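Gikum (sistema de carga)

Gikum es un sistema de carga inalámbrica para móviles que desarrolló la firma Zeng y que se estrenó en el Tulo 2, el teléfono con el que yo lo conocí. Lo cuento a mi manera, que para eso llevo media wiki escrita - ¡y lo que me queda!

Funciona con una bobina doble y entrega 10 vatios como máximo. La batería del Tulo 2 es de 3.682 mAh y a mí me tarda 102 minutos en llenarse, con funda y todo.
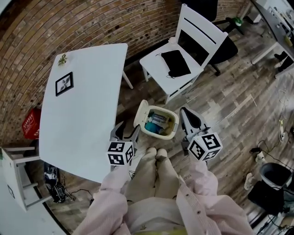 El nombre se lo puso Oana Cozma, ingeniera de Zeng, cuando el proyecto todavía se llamaba Pokside (menos mal que lo cambiaron). La base se vende aparte desde noviembre y trae cable, pero no enchufe.

Véase también: Tulo 2, Zeng.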